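The Long Way Around the Cucumbers

A wry look at the grocery store, the last place most of us walk slowly

I moved to Wallness in April, and the first thing I learned about the town was where the good parking was at the supermarket. The second was that the supermarket had been rearranged over the winter and people were still sore about it. At the hardware store, a man I had never met told me, while cutting my key, that they had put the eggs next to the greeting cards. He said it the way you might mention a death in the family. Then he charged me for two keys.

I have since come to see his side. A grocery store is the only building, apart from our own homes, that most of us could walk through blindfolded. We go every week for years. We know which cart bay has the bad carts and which freezer door doesn't shut. When somebody moves the eggs they are moving part of the inside of our heads, and they didn't ask.

So I started paying attention to how these places are laid out, first at the big store in Wallness, then at the smaller ones out toward the highway. I went to 12 of them. I would like to say this was research, but I also needed onions, and I am particular about onions.

Almost every store starts you off with produce. This makes no sense for the food. Peaches and lettuce go into the cart first and then spend the rest of the trip underneath a sack of potting soil and a family pack of chicken thighs. If you were designing the route for the peach, you would put it last, beside the door, with a cushion. But the trip isn't designed for the peach. You walk in from a parking lot, possibly in a mood, and the first thing you meet is a heap of something green, and for a minute or two you are the kind of person who buys kale. That feeling is worth money. It carries you all the way to the cookies, which you have now earned.
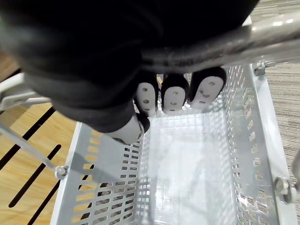

The cart question

Carts got bigger while I wasn't looking. The one I pushed as a child, or hung off the front of, seemed the size of a rowboat, and I assumed it would shrink as I grew, the way schools do. It hasn't. I could camp in the one I used last week. A carton of milk looks lonely in it, and so you find the milk some company.

The hand basket is supposed to be the answer. You take a basket when you have come in for three things, and by the fourth your elbow starts sending letters. I have great respect for basket people. They have made a decision about their evening and they mean to stick to it. I have been one of them myself as far as the canned tomatoes, where I have had to turn around, walk back to the entrance with one arm longer than the other, and trade in the basket for a cart, like a man returning a horse.

The Trornotard chain, which has a branch out by the bypass, tried taking the baskets away for a while. The idea, as I heard it at the register, was that everyone would switch to carts and buy more. What they did was carry things in their arms. I watched a woman go by with a melon, a loaf of bread, two jars and a bag of ice, using her chin for the last of it. The baskets came back by spring, with no announcement, stacked by the door as though they had been on vacation. 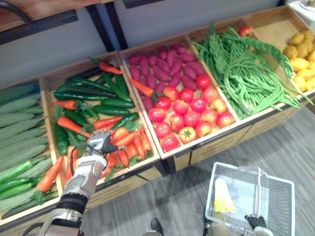

The other thing I noticed on my rounds is how much effort goes into making a store look like it isn't one. At the Costura market, which opened downtown in a former shoe store, there is burlap. There is chalk lettering, which turned out on inspection to be printed to look like chalk. The potatoes sit in a wheelbarrow. I have known people who grew potatoes, and none of them displayed anything in the wheelbarrow, as they were using the wheelbarrow. But I will admit the potatoes looked good in there. I bought four pounds of them and had no plans at all for potatoes.

The bins and crates work on the same part of the brain. Pile your vegetables on a steel shelf and they are stock. Put them in something with a rim and a slope and they become a harvest, and you start picking through them with one eyebrow up, like somebody's grandmother. I can't tell a good cucumber from a bad one by squeezing it. I squeeze it anyway. I hold it a moment, put it back and take the one beside it, and I feel the matter has been handled.
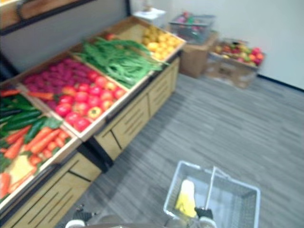

In defense of the list

My household has tried several systems. There was a magnetic pad on the refrigerator, which filled up with phone numbers. There was a shared list on our phones, which worked well until one of us wrote "the good crackers" and the other one came home with the wrong idea of good. At present we use the back of an envelope. It is always left on the kitchen counter, so what I really shop from is my memory of an envelope.

I'm told some people write their list in the order of the aisles. I don't doubt it, and I would like to be invited to dinner by one of them. My own list begins with whatever ran out most recently and ends with light bulbs, and following it in order takes me past the cereal five times.

Once, to see what would happen, I stuck to it. I went to Sepp, the little corner place three blocks from my house, with an envelope and cash, and I bought only what was written down. It took 12 minutes. I came home with rice, dish soap, a lemon and butter. I felt wonderful until dinnertime, when we had rice with butter, and lemon on the side for those who wanted it.

Sepp is my favorite of the lot, I should say, and it breaks every rule I have described. The vegetables are in the back, by the mop sink. There is one kind of mustard. The aisles are so narrow that meeting another customer means one of you has to reverse, and there is an understood etiquette about it, with the person closer to the soup giving way. The eggs are wherever the eggs fit that morning.

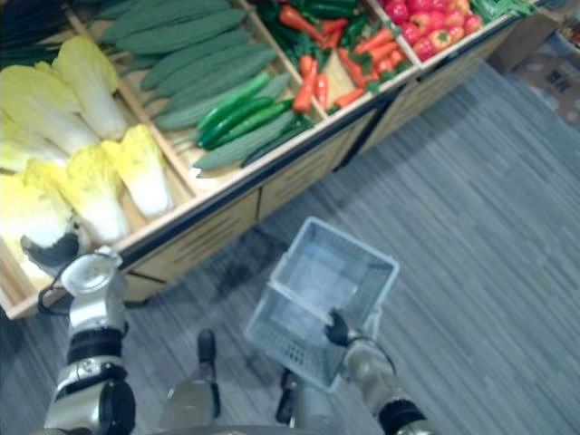
What a place like that gives you is an end to the deciding. I once stood in front of the salad dressing at the big store for so long that another shopper asked me where the croutons were, and I knew. At Sepp there is a red one and a white one. You pick the color you feel like and go on with your life, which in my case means going home to look for the envelope.

Meanwhile, the big store is moving things again. A sign went up by the entrance last month thanking us for our patience, which is a lot to assume. The bread has crossed over to the far wall and the batteries have disappeared altogether. I saw the man from the hardware store standing where the coffee used to be, holding a single bag of pretzels and looking at a row of paper towels. I nodded, and he nodded back. The eggs, I can report, are still next to the greeting cards. I have started buying my cards there.

Recent stories

Who Took the Good Scissors? A Family Inquiry
The Wallness Bus, Mostly on Time
Thirteen Ways to Fold a Fitted Sheet, All of Them Wrong
Why Your Neighbor's Tomatoes Are Better
A Short History of the Junk Drawer
Soup Weather and Other Excuses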